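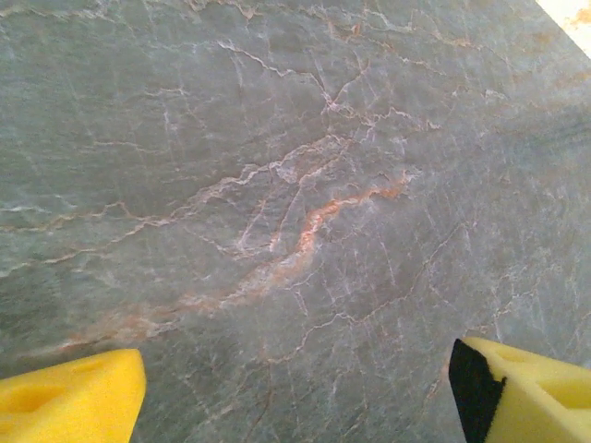
Hamish Baird
Demo collection lead, Feneck

How to start a wrist-camera episode on a patterned countertop

I get asked about stone counters more than anything else, so let's do those first! Veins look great in a kitchen and they give a wrist camera plenty to chew on. I love a slab like this one, with the rust-orange streak wandering through the gray and all those thin white lines above it. A policy that has only practiced on plain tabletops can get very confused by it, and that's exactly why we want it in the set.

Start high enough to see both yellow fingertips with open stone between them. Fingers apart, nothing held. Start recording, then wait 2 seconds before you move (I count under my breath, Eftychia Koutsoukos taps her foot).

Now go find your object. Come in at a slight angle and keep the motion smooth. If you overshoot, just correct it and carry on – a clean recovery is a perfectly good example and I'd much rather keep it than have you start over.

Do 15 episodes, then shift the base so the veins run a different way under the gripper. We do four base positions per counter. Skip this and the model may learn that "reach left of the orange streak" is the whole job. Ask me how I found that out in March.

Watch the edges of the slab too. A paler surface beyond the stone can blow out to cream in the corner. Leave the exposure alone mid-episode and tag the take "bright edge" so Khairul Hidayat can sort it later.

Save to the Huanca folder before you swap counters.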